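Visit notes, Haugland test floor, July 9, 2025

Torbjørn Strand and I went to Haugland to compare hands before we order for the Nodcombe line. We had the place until late afternoon. Lovisa Hägglund ran the tests and Surachet Boonyarit handled the controller.

## Wrist camera and board grip

We began with boards. Our old parallel gripper drops wide softwood if it takes hold too near a corner, so I wanted to see how a fingered hand deals with an edge. The gray hand goes in with one finger over the board and one under it. The wrist camera sits close enough to show both fingertips and the grain of the wood, but very little of the rest of the board. Lovisa uses it for the last bit of the approach and relies on the head camera before that.
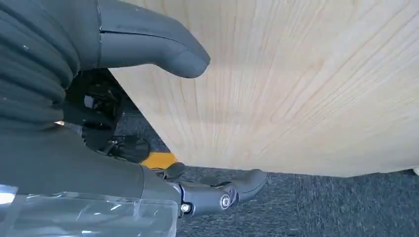 Can the fingers be replaced on site?

Each finger comes off separately, and Lovisa allows 38 minutes for a swap with recalibration. A spare finger was quoted to us at $1690.

We ran 64 grips per hand, same program, same speed. The Clivora hand failed on 6 of them, all near a corner. The gray one did better on boards but was slower to close, and Torbjørn thought the delay would hurt us on short cycles. Surachet said part of it is a controller setting. He will send us the values he used.

## Desk setup

After lunch we moved to the desk, where small items are picked from among cards and an open organizer box. The two arms carry different end tools, so we could compare reach over the box. The head camera gives a good view of the desktop and less of what is right below the near edge.

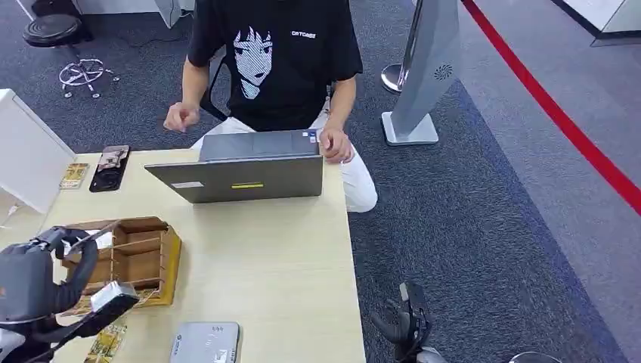 *Desk station with laptop, organizer box and both grippers.*

Thin cards are still hard for either tool. I asked for a second session in February with our own parts, and Amber Hartley at Illalport is checking the shipping.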